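The Bin by the Back Door

Every house on Evangelista Street seems to have one: a bin where things go when they have no other place. Shalini Grewal has kept hers for 33 years. She empties it each June, sorts what comes out and starts over.

"I used to feel bad about it," she says. "Then I saw my sister's."

Grewal now runs Stodus, a two-person business that helps families clear out closets, garages and spare rooms. A first visit costs $49. Her partner, Wagner Portela, does the lifting and most of the driving to the thrift store.

Their method is slow. Like goes with like, and no one decides what to keep until the sorting is over. Portela uses old bedsheets on the floor, one per room of the house. Kitchen things go back to the kitchen sheet even if they have lived in the garage since the last move. 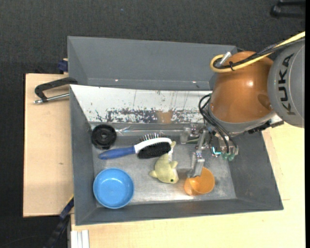 Mixed bins take longer than full ones, Grewal says, and a handful of things can belong to four different rooms. A blue bowl and an orange cup are easy, and so is a hairbrush. The stuffed animal is harder. She puts toys on a chair by themselves and asks the children about them after lunch, when they have eaten and are less likely to argue.

Bookings for the fall opened on 2 September 2026.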